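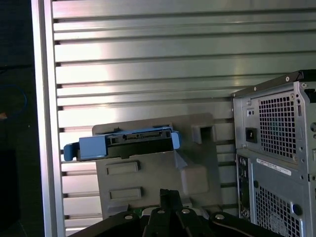
The Second Life of the Corner Repair Shop

Walk into Öztürkmen on a weekday morning and the first thing you notice is the smell, a mix of warm solder, coffee and old radio dust that I would happily wear as cologne. The second thing is the line. People are standing there with toasters under their arms!

I grew up thinking shops like this were finished. My father had his record player fixed at one, and when it closed he bought a new one, and then another new one after that. So it has been a joy to spend the past few weeks visiting places where someone will still unscrew the back of a thing and look inside.

Ferhat Demirtaş runs Öztürkmen with his sister. He started out fixing sewing machines and takes in nearly anything with a plug now, except microwaves, which he dislikes. Last year the shop took in 203 lamps alone. "People love their lamps," he told me. "They'll let a phone go, but a lamp was in the room when the kids were small."

He keeps the parts he rescues in baby food jars, sorted by a system that only his sister fully understands. I asked for a tour of the shelves and got one that lasted most of an hour — knobs, springs, fuses, a whole jar of tiny rubber feet.

Across town, Ayuba Kwofie does things differently. His shop, Kalolero, has 2 benches set aside for customers, and if you want to learn how to mend your own fan or hair dryer, he'll hand you a screwdriver and stand next to you while you do it. A Saturday class costs nothing if you buy the part from him. I brought a Tremov desk radio that hadn't made a sound in years, and I can't tell you how good it felt when a weather report came crackling out of it. (Rain, as it happened. I didn't care.)

The money is tight in this trade, and both men say so freely. A cleaned and rewired lamp might bring in less than lunch for two. But Kwofie has 170 names on the list for his February classes, and he's looking at the empty storefront next door, the one with the old Hodiseo sign still over the window. He wants to keep the sign. Demirtaş has already offered him a box of spare fuses and the good kettle.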